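Surden 30-Liter Round Kitchen Bin: Review After Six Months

Posted December 25, 2019

I bought the Surden in June to replace an Imetti pedal bin whose hinge had failed. The requirements were simple: a round body, no lid mechanism, and a footprint small enough for the gap between a table and the base cabinets. The sections below cover fit, liners, cleaning and noise. Odor is covered briefly at the end, as an open bin has no real defense against it.
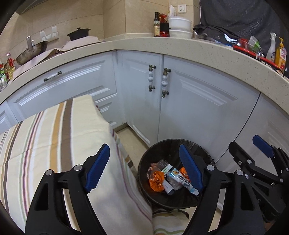
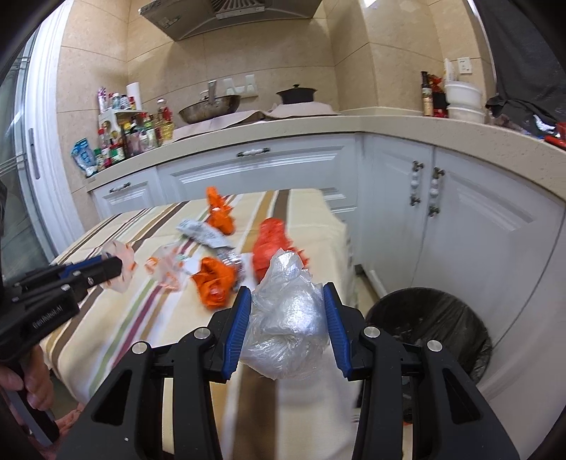

Capacity. The stated 30 liters is measured to the brim. With a liner folded over the edge, usable volume is lower, and I empty it when the contents reach the last couple of inches. For a two-person household that works out to every third day. Light packaging fills it faster than food waste does. Plastic film is the worst case: it springs back after being pushed down and takes up far more room than its weight suggests. Squeezing the air out and tying the film in a knot before disposal helps.

Stability. The base is slightly narrower than the rim. With an empty liner the bin slides on tile if bumped with a foot, but it has not tipped over. Once there is a little weight in the bottom it stays where it is put. Four stick-on felt pads are supplied. I removed mine after the first week, as they collected grit and made the sliding worse. Rubber pads would have been the better choice.

Liner fit. Surden sells its own liners, which fit correctly and cost too much. I tested two alternatives. The Kemeys medium drawstring bag is long enough but narrow, and has to be stretched over the rim; one in every few splits at the seam during fitting. The Starnenton general-purpose bag is wider and goes on without force, though the spare material gathers in folds inside and catches small items such as tea bags and bottle caps. I use the Starnenton. A retaining ring would hold any of these bags properly, and the older Surden model had one. The current model does not, and the ring cannot be ordered separately.

Removal of full bags. A full bag in a straight-sided bin forms a seal and resists being pulled out. The taper here reduces the effect without removing it. I drilled two small vent holes near the base, which fixed the problem. The warranty terms exclude drilled bins. The warranty is 18 months.

Cleaning. The inside is smooth, with no ribs at the bottom. Warm water and dish soap are enough. The outside has a light texture that holds flour and grease, and needs a brush instead of a cloth. After six months there are scuffs near the base and no cracks.

Noise. Lower than the Imetti, which had a metal lid. There is nothing on this bin that can rattle.

Odor. As expected for an open bin. In warm weather I kept fish and meat scraps in a closed tub and took them out separately.

Ratings, out of 10:
Stability: 6
Liner fit: 5
Cleaning: 7
Noise: 9
Overall: 7

I would buy it again at the sale price. At full price the older model with the ring, if you can find one used, is the better bin.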